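Ticket 848: Background check module flags expunged and out-of-window records as "Does not meet criteria"
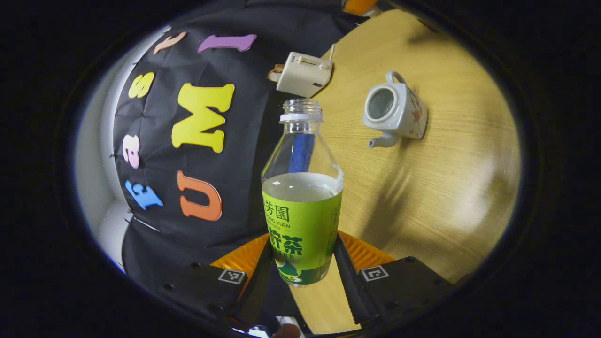

Pouran Mazandarani
The seven-year window is set in our tenant and has been since go-live. Two applicants for the Palano site were still moved to "Does not meet criteria" overnight. One has a single conviction older than the window. The other has an expungement order that the court clerk confirmed to us in writing. Neither should have reached the decision step without a person looking at the file. Please treat as high priority, as the pre-adverse action letters are queued to go out at 5:00 p.m.

Product: Cirkari Screening, applicant adjudication module
Customer: Potier Staffing
Data supplier: Godinho Records (county and state criminal search)
Severity at open: 2
Severity after triage: 1
Status: Resolved, one follow-up item open

Support, 10:12 a.m.
Acknowledged. Letter queue for the tenant put on hold from our side. Hold confirmed in the console. No letters have left the queue for either applicant. Please do not release the hold locally until we reply here, because a local release overrides ours.

Please send:
- the rule set export (Settings, Adjudication, Export)
- the two report IDs
- the name of the last user who edited the rule set

Do not attach the reports themselves to the ticket. Use the secure upload.

Pouran Mazandarani, 10:31 a.m.
Uploaded. Last edit to the rule set was mine, in February, when we added the Palano location and its job categories. I copied the rule set from our main warehouse location. I did not change the lookback value after copying. It reads 7 in the screen.

Support, 11:05 a.m.
Export received. Findings so far:

The lookback value is 7 on both locations. The lookback basis is not the same. On the main location the basis is DISPOSITION_DATE. On Palano it is blank. The copy function is supposed to carry the basis over and did not.

When the basis is blank, the engine falls back to the date the record was last updated by the supplier. Applicant A's conviction is outside the window by disposition date. The county posted a clerical change to the case last year (a corrected middle initial), and Godinho passed that through as a new update date. The engine therefore read the case as recent.

This explains Applicant A. It does not explain Applicant B.

Pouran Mazandarani, 11:20 a.m.
Understood on A. Can I set the basis myself now or will that rerun everything?

Support, 11:26 a.m.
You can set it. Saving does not rerun closed reports. It will rerun any report in the state "Pending decision." If you would prefer to control that, set the location to Paused first, save the basis, then unpause. We recommend the pause.

Pouran Mazandarani, 11:44 a.m.
Paused, basis set to DISPOSITION_DATE, saved. Left paused. Export attached again so you can confirm it took.

Support, 11:58 a.m.
Confirmed in the new export. Basis is present.

We reran Applicant A in the test environment against the corrected rule set. Result: "Review not required, no reportable record in window." Not yet applied to the live report.

Support, 1:15 p.m.
Applicant B.

The report contains one county case. The status field from the supplier reads DISM-EXP. Our mapping table has entries for EXP, EXPUNGED, SEALED and SET ASIDE. It has no entry for DISM-EXP. Unmapped codes should go to "Manual review." In this tenant the unmapped code setting is "Treat as conviction."

Question for the customer: was that setting chosen on purpose? It is not the default.

Pouran Mazandarani, 1:32 p.m.
No. I would not have picked that. I don't see it anywhere in my screens. Where does it live?

Support, 1:40 p.m.
It is under the legacy settings page, which is hidden from customer admins. The audit log shows it was carried over during migration from the previous version. The old product had a yes/no field called "Strict mode," and the migration script translated "yes" to "Treat as conviction." The old field only controlled whether an incomplete report could be closed. The translation was wrong.

We have changed the setting to "Manual review" for your tenant. Change is logged under this ticket number.

Pouran Mazandarani, 1:47 p.m.
Then I need to know how many past reports were affected by it. If we turned people down on an unmapped code, our counsel has to be told today.

Support, 1:50 p.m.
Agreed. Query submitted to the data team. Scope: all reports in your tenant since migration, any location, where (a) a status code was unmapped, or (b) the lookback basis was blank at the time of decision.

Support, 3:08 p.m.
Query results:

Reports decided at Palano with blank basis: 149
Of those, decision would differ with the correct basis: 4
Reports in any location with an unmapped status code: 2
Of those, decision would differ: 2 (one is Applicant B)

Applicant A is one of the four. None of the reports appears in both groups. Of the six reports where the decision would differ, Applicants A and B are on hold. For the remaining four, pre-adverse action letters were sent. In three of those the final letter was also sent. The fourth is still inside the waiting period set in your tenant.

A list with report IDs has been placed in the secure folder. Names are not included in this ticket.

Pouran Mazandarani, 3:25 p.m.
List received and forwarded to counsel. For the one still in the waiting period I have stopped the clock and asked the site to keep the position open. Please advise on the correct way to withdraw a pre-adverse letter in the system. There is a "Cancel" button and a "Rescind" button.

Support, 3:33 p.m.
Use Rescind. Cancel removes the letter from the timeline and the applicant's portal shows nothing. Rescind keeps the original letter on file, adds a rescission notice, and returns the report to "Pending decision." For audit purposes the original should remain visible.

For the three with final letters, Rescind is not available. The steps are:
1. Open the report and choose Reopen. Reason code: "Data or configuration error."
2. Run adjudication again under the corrected rule set.
3. Attach your own correspondence to the applicant as a document on the timeline.

The wording of that correspondence and whether an offer is made are decisions for your company. We can't advise on notice obligations under federal, state or city law.

Pouran Mazandarani, 3:51 p.m.
Rescind done on the one. Reopen is grayed out for me on the other three.

Support, 3:56 p.m.
Reopen needs the Compliance role. Your account has Admin only. Admin does not include Compliance. We can add the role on written request from the account owner.

Pouran Mazandarani, 4:10 p.m.
Request sent from the owner's address.

Support, 4:18 p.m.
Role added. Sign out and back in for it to take effect.

Pouran Mazandarani, 4:29 p.m.
Reopen works. All three rerun. Two came back with no reportable record in window. The third went to manual review, as expected with the unmapped code. I will read that one myself against the court paperwork before anything is decided.

Support, 4:36 p.m.
Applicants A and B rerun on the live system with your approval by phone. A: no reportable record in window. B: manual review. Both letters deleted from the queue before sending. The general hold on the tenant's letter queue will be lifted on your word.

Pouran Mazandarani, 4:41 p.m.
Lift it. Palano unpaused on our end.

Support, 4:43 p.m.
Lifted. Remaining letters in the queue were checked against the query list. No matches.

Root cause summary

Cause 1: The location copy function drops the lookback basis when the source location was created before the current version. The field appears filled on screen because the screen shows the default label when the value is blank.

Cause 2: The migration script mapped an unrelated legacy field to the unmapped code setting.

Cause 3: Supplier status code DISM-EXP was missing from the mapping table. Godinho confirms the code has been in use for one county since the start of the year and that its change notice went to a mailbox we no longer monitor.

Corrective items
- Copy function: fix written, in test.
- Screen label: blank basis will show as "Not set" and block saving.
- Migration setting: checked across all tenants. Affected customers are being contacted separately.
- Mapping table: DISM-EXP added, mapped to "Expunged, do not report."
- Supplier notices: address updated. Test notice received.

Pouran Mazandarani, next morning, 8:55 a.m.
Manual review completed on both files. Both orders are valid and neither record should have been reported to us in the first place. I have changed both to "Meets criteria." Please raise with Godinho why an expunged case is being returned at all. Mapping it correctly on your side hides it from the decision but it is still printed on page two of the report, and the hiring manager can open page two.

Support, 9:20 a.m.
Raised with the supplier. Until it is corrected, we have restricted the full report view in your tenant to the Compliance role. Hiring managers will see the decision line only. Ticket moved to Resolved, with the supplier item left open under the same number.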